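Workshop notebook, bench 2
Jul 18, 2023

Sorting out the small-items table before the Nornside people come back for their bench. Everything that has been lying around on the long shelf goes across the table, a few things at a time, and gets a place or gets thrown out. Vesela Kadrić started the list in January and got as far as the tape. I am picking it up from there.

The table first. Wiped down with the mild cleaner, then with a plain damp cloth. The old note says to use the Skolix spray, but that leaves a film and labels won't stick to it. I have crossed that line out on the card by the sink. Surface is fine apart from the corner by the window, where something was cut without a mat under it. Please use the mat. It hangs on the hook behind the door.

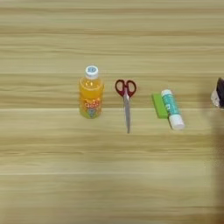 Scissors are the thing we lose most often, so they get a fixed spot: the middle of the table, lying flat, blades toward whoever is sitting there. We have tried the jar and we have tried the drawer, and both times they ended up in the packing area. The pair with the dark red handles is the one that stays on this table. The black pairs are for packing and can go wherever packing wants them. I would like to put a strip of red tape on the shelf edge as a reminder, same color as the handles, but we are out of red and Vesela has the order sheet.

Checked the drawer stock while I was at it. 476 label blanks left in the Trusen box, counted by weight and then by hand for the last open pack. That is enough until the fall if the Mughal job doesn't grow. The box lid is split along one side and I have taped it. Pencils are low. There are plenty of markers, but a good part of them are dry. I tried each one on scrap and threw out the ones that skipped.

Drinks. The rule up to now has been no drinks on the table at all, and it has never been followed for longer than a week. I propose that closed bottles are allowed, caps on, on the left side, and that open cups stay on the windowsill. Paper goes on the right, so the two don't meet. Tried it this morning with a juice and a water and there is enough room for both if the paper tray moves back by a hand's width.
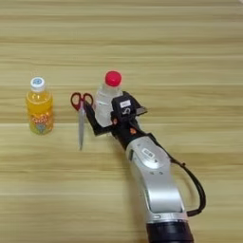 Omar Nasrallah would keep the old rule. His view, as he put it to me over the bench, is that a cap is only on until someone is thirsty, and that we lost a full set of drawings that way. He would accept water and nothing with sugar in it, and he wants bottles to leave the table at the end of the day. I agree about the end of the day. On juice we didn't settle anything, so for now it stands as I wrote it above, and we look at it again when the Nornside bench is finished.

Next the paper tray. Moved it back and to the right, as said. It had three kinds of paper mixed together. Plain goes on top now, squared underneath, and the heavy stock has gone back into the cabinet, second shelf. Somebody had been using heavy stock for shopping lists. There is a pad for that next to the phone.

The lamp clamp was loose again. Tightened it and put a piece of rubber between the clamp and the table edge so it doesn't bite into the wood. If it slips again, the screw needs replacing, and I have put a spare in the small tin – the flat one, not the round one.

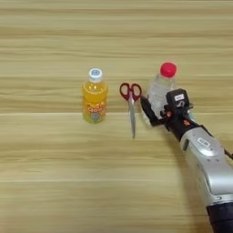
The spare for the lamp switch is in the same tin. While the tin was open I took out the old fuses, which don't fit anything we still own, and the two keys without tags. The keys are hanging on the board by the entrance until the end of the month. After that they go in the scrap metal.

Time so far: 60 minutes, including the markers. Vesela's estimate for the whole shelf was half a day and I think that is right.

After lunch, adhesives and drawing supplies. White glue is in two half-full bottles, same make, poured together. The contact glue had gone solid and is out. Put the brushes in warm water to see if they can be saved.
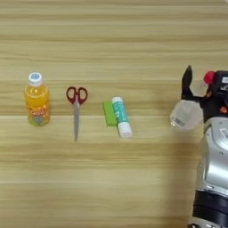
Glue sticks and erasers will share one tray. They are used together on the mock-ups and there are too few of either to give them their own. The green eraser and the teal and white glue stick are the first two in, and the tray can sit just to the right of the scissors. Anything added later should be checked for a cap first. I have written "glue + erasers" on a blank and stuck it to the front of the tray.

Empties go in the bag under the sink, rinsed, caps separate.

Still to do: string, clips, the box marked "various". Ask Vesela about red tape. Ask Omar whether the long ruler is at his place or in the van.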